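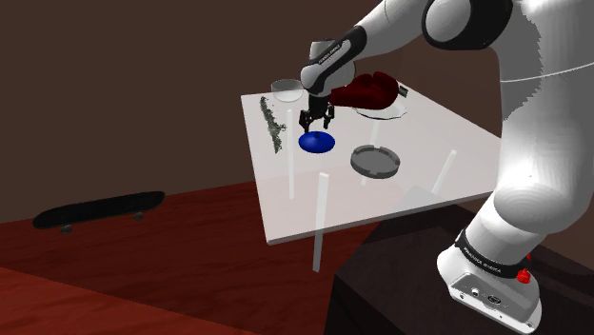 Can a robot clear my table yet?

Every June I get the same question from at least one reader, usually somebody staring at a sink full of dishes after a graduation party. When can I buy a machine that does this for me? I've been writing this newsletter for three years now and my answer has gone from "no" to "no, but..." and I figured the "but" deserves a whole item this time.

I spent a long afternoon with Mark Anthony Enriquez, who builds practice chores for robot arms at a little outfit in Nokircombe called Jilico. Most of his work happens in simulation. He lays out a table on his computer, drops a bunch of stuff on it, puts an arm next to it (the Franka, which I see all over the place in research labs) and gives it a job. Pick up the blue disc. Leave the bowl alone. Stay out of the little green granules. Then he moves everything and does it again, and again, and then he goes and gets coffee while the computer does it another 400 times.

I asked him why anybody would bother with a pretend table when there are plenty of real messy ones around (I offered mine). He laughed and said a pretend table never needs to be reset by hand. When a real arm knocks a glass over, somebody has to get up, sweep, find another glass and put it back where it was. In simulation you just start over. He told me he ran 800 tries at one pickup job in a single night, which is more times than I have picked up anything on purpose in my life.

So how good are they? Well, it depends a lot on what you hand them. I had it in my head that heavy or fancy things would be hard and simple things would be easy, and I had that pretty much backwards. Take something flat. A disc lying on a table sounds like the easiest job in the world, right? But try it yourself with just your thumb and one finger, coming straight down, no sliding it to the edge and no digging a fingernail under it. There's not much to grab! A two-finger gripper has that problem all day long. If the thing is wider than the fingers can open, the arm has to find a rim, or tip it up, or push it over to the edge of the table and catch it from the side. People do that without thinking. An arm has to learn it, or somebody has to write it down.

Clear glass is another one. Cameras have a rough time with it, especially the depth kind, because they tend to look right through the bowl and report the table behind it. Mark Anthony says he likes to keep a clear bowl near the back of the layout just to keep everybody humble. Then you've got soft lumpy stuff — mitts, stuffed toys, dish towels — that changes shape the second you squeeze it. The odd part is that soft things are often easier to pick up, since you can grab nearly anywhere and it'll hold. The trouble comes after, when you want it folded or hung up or put down the same way it was before.

And crumbs. Oh boy. I'm lumping all small loose stuff under crumbs here, so seeds, beads, rice, whatever your kids had for lunch. You can't pick up a pile. You have to sweep it or scoop it, and every little piece goes its own way. My own method is to wipe it into my other hand over the edge of the table, and when I described this, Mark Anthony got a bit of a faraway look and said that would be two arms, one wet cloth and a whole lot of contact to get right. He hasn't put it on the list yet.

What about the real world, though? I called up a reader who works at Heiskanen, a shop that packs small hardware kits, because she'd written in to say they put in an arm last year. Theirs takes trays off a cart and sets them on a belt. Same tray, same cart, same belt, same spot on the floor with tape around it. She says it's great and the crew likes it because their shoulders hurt less. But when the tray supplier changed the lip on the trays by a hair, the arm was down for 11 days while they sorted out the grip. A person would have noticed the new lip, maybe grumbled, and kept going.

I think that's the best picture I can give you of where we are. If a chore is the same every single time and somebody is willing to set up the space around it, a machine can do it now, and do it well. If it's your kitchen at 9 p.m., with a mitt sitting on a plate and something sticky under the napkins, I'd keep the dish gloves handy.

I do see things moving. The arms I watched in Mark Anthony's simulations were handling new layouts a lot better than the ones I saw when I started this newsletter, and they weren't following a fixed script either. They'd miss, back up and come in again from a little to the left. I found that weirdly exciting to watch! He's hoping to run the same table chores on a real arm at the Grevden workshop this fall, and he's promised I can come and bring my own dishes. I'm taking the chipped ones.

If you've got an arm or any other kind of helper doing a real job at your house or your shop, write and tell me what it does and what it still can't do. I'm especially looking for anybody who has gotten a machine to put away silverware. Forks in with the forks, that's all I ask.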